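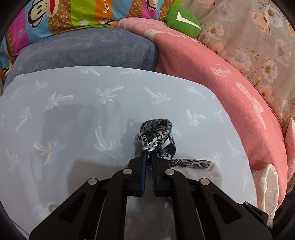
Ticket 300 – bedroom 2, Hegyi rental, bed frame squeaks + sheet wont stay on. Opened 03/08/2023 by Arturo Grasso. Guest left some things behind too, leopard-print scarf was on the palm tree sheet, grey/black/white, has a small white tag – bag it and send to Bandusar office with the lost property form. Monkey pillow is ours, stays with the room.

Log:

- Squeak is left side, middle slat. Tightened 8 bolts, still there.
- Swapped slat with spare from the Drulta bed. Quieter. Not gone.
- Sheet: corner elastic shot on one side, pops off when you sit down. Fitted for a 12 inch mattress, this one is 13. Wrong size all along??
- Felt pads under center leg – squeak gone for now.

**Status:** open. Need deeper sheet from Vurkex, same palm print if they still have it. Recheck bolts at next changover.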